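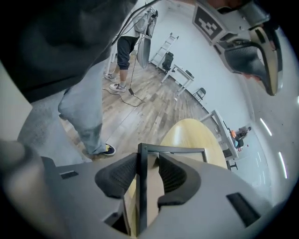
Handheld grippers at work, black metal frame in the jaws.

torque_wrench_dad
Budget for next year is due Thursday. Visberg quoted us $2,176 per handheld gripper. Trovden is cheaper and takes 13 weeks, which in Trovden weeks is spring. Thoughts?

pelican9
Buy Visberg. Then buy finger pads, because the quote leaves those out. We went through nearly 40 last year.

mostly_cables
Disagree. Visberg's support line is a recording of a man sighing. Get two from Trovden and put the rest into spare cables.

pelican9
Your user name is showing.

torque_wrench_dad
Can I put pads under "office supplies"?

gantry_gus
We did. Purchasing asked why the stapler needed them. Give them their own line and add a spare unit. Has anyone priced Vema?

mostly_cables
Vema wants a minimum order of 9. Bring a friend.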